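Inicio | Reportajes | Entrevistas | Taller | Archivo | Suscríbete

ENTREVISTA

«Una prenda te cuenta cómo quiere que la arregles»

Aprendió a coser por pura cabezonería, en una habitación alquilada en la que apenas cabía la máquina, y hoy lleva Zakano, un taller de arreglos donde se acortan bajos, se rehacen forros y se resucitan abrigos. Llegué una mañana de febrero con la idea de quedarme una hora y me fui cuando ya encendían las farolas. Hablamos de hilos, de tintes, de lo mal que doblamos la ropa y de por qué tanta gente ha vuelto a remendar. Prefiere que no salga su nombre («el taller ya tiene uno, con ese basta»), y así lo hemos respetado.

Lo primero que hace cuando entra una prenda es darle la vuelta. «Por fuera todo el mundo se pone guapo. Por dentro ves si remataron las costuras, si dejaron margen para ensanchar, si el bolsillo es bolsillo o un engaño», cuenta mientras busca unas tijeras que tenía colgadas del cuello. «A mí me dan un pantalón del revés y ya estoy contenta, ¡es como leer una carta!».

Empezó con los arreglos de la familia y con un curso por correspondencia de la casa Sutter, que todavía guarda en una carpeta con las tapas despegadas. Las láminas le siguen pareciendo una maravilla. «Venía un capítulo entero sobre el ojal. Entero. Yo pensaba que era una exageración hasta que hice el primero y me salió una cosa que parecía un mordisco».
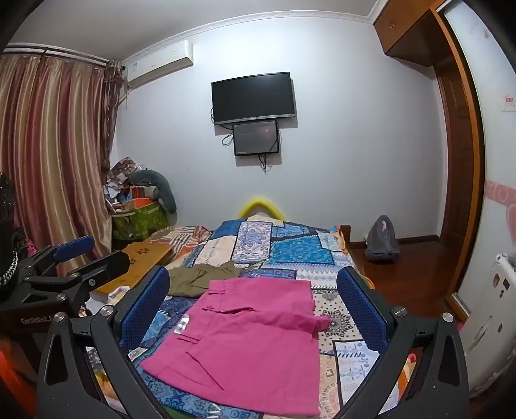 De los colores vivos habla con verdadera pasión. Dice que durante años le llegaba casi todo en negro, azul marino y gris, y que ahora la gente se atreve más, aunque luego no sepa cuidarlos. «Un color fuerte pide agua fría, el revés hacia fuera y sombra para tender. La sombra es media vida. He visto prendas preciosas con un hombro de un tono y el otro de otro, de tenerlas en la misma cuerda todo el verano».

¿Y el hilo? Aquí se levanta, abre un cajón y me pone en la mano un carrete tras otro. Tiene más de 400, ordenados por familias, y asegura que casi nunca encuentra el tono exacto a la primera. «El truco es desenrollar un poco y posar una sola hebra sobre la tela, junto a la ventana. En el carrete el color se ve más oscuro, por eso te equivocas. Si dudo entre 2, cojo el más oscuro, que se pierde mejor en la costura».

Le pregunto qué arreglo le piden más y contesta sin pensarlo: los bajos. Después vienen las cremalleras, y muy cerca las cinturillas. Estas últimas son sus favoritas, cosa que me sorprende, porque tienen fama de ingratas. «¡Si es lo más bonito que hay! Descoses por el centro de atrás, metes o sacas lo que haga falta y la persona vuelve a respirar. Hay quien lleva años con un pantalón en el armario por dos dedos de tela. Dos dedos, y te lo ponías mañana».

No todo le parece salvable. Con las telas muy gastadas en la entrepierna es tajante — prefiere decirlo antes de cobrar — y con ciertos forros pegados con calor también. «El pegamento se levanta cuando quiere. Lo puedo coser, pero va a hacer bolsas y tú vas a venir enfadada. Te lo digo hoy y tan amigas».

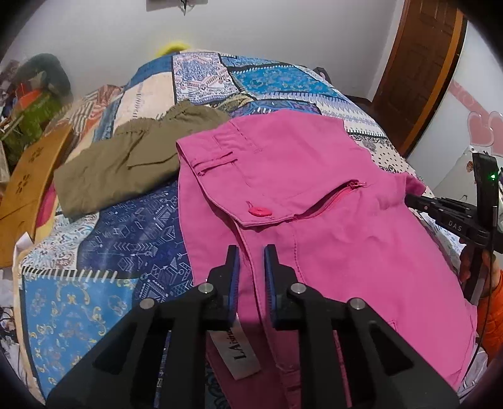

Los botones merecen capítulo aparte. Hay un bote en la entrada donde cada cual deja los que le sobran y se lleva los que necesita, una costumbre que copió de una mercería de Lindorow, el pueblo donde pasaba los veranos. Allí, recuerda, la dueña no vendía un botón sin preguntar antes para qué prenda era. «Y si le decías que para un abrigo y llevabas uno pequeñito, te lo quitaba de la mano. Tenía toda la razón. El botón de un abrigo trabaja muchísimo».

Su manera de coserlos es sencilla y la repite despacio para que yo la apunte: hilo doble encerado, una cerilla entre el botón y la tela para dejar holgura, cuatro pasadas, sacar la cerilla, enrollar el hilo por debajo formando un cuellecito y rematar por el revés. En telas finas pone otro botón diminuto por dentro, de apoyo. «Así tira de un botón contra otro y la tela descansa. Lo aprendí descosiendo una gabardina viejísima. Descoser enseña más que coser, te lo prometo».

También da clases, en grupos pequeños y a última hora de la tarde. El programa, que llama Prilletix por un juego de palabras familiar que se niega a explicarme, empieza con un calcetín y termina con una chaqueta. La lista de espera va por 107 personas y le da un poco de vértigo. «Viene gente que no ha enhebrado una aguja en su vida y se va con un dobladillo invisible. Las caras que ponen... Yo me iría a casa flotando detrás de ellos».

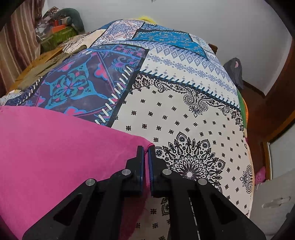

Antes de despedirnos le pido un consejo para quien tenga el armario a reventar. Se ríe. Propone sacar solo un cajón, probarse lo que haya dentro y hacer un montón con lo que necesite un arreglo de menos de media hora. «Con ese montón te sientas una tarde, con la radio puesta. Un corchete, un hilo suelto, una presilla. El hilo suelto no se arranca, por favor: se pasa al revés con la aguja y se anuda».

Suena el timbre y entra alguien con una bolsa enorme. Ella ya está estirando el cuello para ver qué trae.

Compartir | 600 veces compartido | Imprimir

Contacto | Aviso legal | Volver arriba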